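What Holds a Tape to Its Backing

Pressure-sensitive tape looks like a single material, but most rolls are a stack of at least three: a backing, an adhesive and a release coat that lets one layer come away from the next. Lụa Giáp, who tests adhesives at Jesteck, spends most of her time on the third.

"If the release coat is too weak, the roll blocks and tears," she says. "If it is too strong, the tape slides sideways on its own core."

Unwind force is measured by pulling tape from a free-turning roll at a fixed speed. Giáp's group ran 2,675 pulls between April and the end of the last test cycle, on rolls stored at 28 degrees Celsius. Readings from the outer turns were discarded. Those turns pick up dust and handling marks, and they tend to read low. 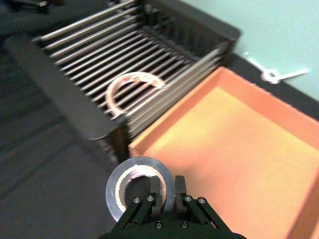
Cores and Storage

The core gets less attention than it should. Cardboard takes up moisture from the air and swells slightly, and a swollen core presses outward on the turns nearest to it. Rolls kept on end hold their shape better than rolls hung on a rod, where the weight rests on one point of the core. Giáp recommends turning hung rolls every six weeks or so.

Telescoping - the slow drift of the inner turns out of line - is usually a winding fault. Converters at the Drurkberg plant lowered their winding tension by some 6 percent last year and saw less of it, though gaps between turns became more common.

Reading a Data Sheet

Peel adhesion and unwind force are often listed side by side and are easily confused. Peel is measured against a steel plate, unwind against the tape's own backing. A tape can score high on one and low on the other.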